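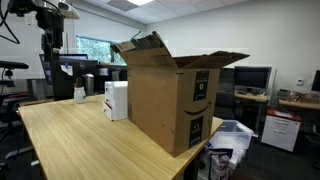 Does the Box Fit the Stuff? A Student Report on Packing Small Items in Large Cartons

Daiane Fagundes and Tanner Landry
Packaging and Logistics Elective, Pranthorpe

1. Why we looked at this

The course handout says that "right-sizing" a shipping box saves material, money and damage, and it says so as if the three always go together. We weren't convinced. Most people who pack a box at home or in an office don't order a carton cut to measure. They reuse whatever came in last, and what came in last is often a big corrugated box with a smile printed on it.

So we took a large used box, a light wooden table and a few small items (white cartons and a small plastic bottle) and asked a narrower question. If the outer box is already too large, does it matter how you arrange what goes in it?

2. What other people claim

We read two guides. The Queiroz packing guide recommends heavy items at the bottom, bottles upright and every gap filled. The Stimier guide recommends grouping items tightly in one corner and filling only the remaining side. Both are written with a lot of confidence, and neither gives any test results. The Stimier guide also sells the filler it recommends, which we think readers should keep in mind.

3. Method

We packed the box in 2 layouts, once following each guide, and repeated each layout 5 times. After packing, one of us closed the flaps, carried the box down the hall and back, set it down and opened it. The other wrote down whether anything had tipped or moved away from where it was placed. We used crumpled paper as filler for every run.

The same person carried the box each time. That keeps the walking style the same, but it also means our results are really about Tanner's walking style.

We did not weigh the filler before each run. We should have. By the last few runs we were probably using more of it, simply from habit, and this weakens any comparison between early and late runs.

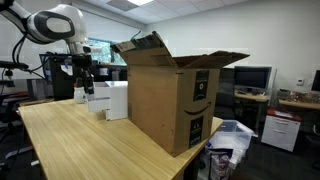

4. Results

The tall cartons were the problem in both layouts. A tall, narrow carton has a small base, and with soft paper around it there is not much to hold it upright. It leaned in most runs no matter which guide we followed. Laying it flat would have fixed this, but neither guide mentions that option, so we left it out of the main runs. Daiane tried it once afterward and it stayed put. One try proves nothing.

The bottle moved less than we expected when it was wedged between two cartons. On its own against the wall of the outer box it slid down into the paper.

The flaps deserve a comment too. Ours had been opened before, and one was torn along its edge. Closing a torn flap over loose paper gives you a lid that bulges. Both guides assume a fresh box.

5. What we think it means

We can't say that one layout beats the other. The difference was small enough that a bad step in the hallway could explain it. Keeping the items in contact with each other seemed to help in both, and we would want to test that by itself.

We are also doubtful about a figure in the Drerance summary from class, which reports 1,431 parcels checked but doesn't say how many were packed in reused boxes. Without that, we don't see how it applies to the kind of packing people do on an office table.

6. If we did it again

Weigh the filler. Use a second carrier. Include a run with the tall carton on its side and a run with no filler at all. Tape the torn flap first, or else write down how it was closed each time.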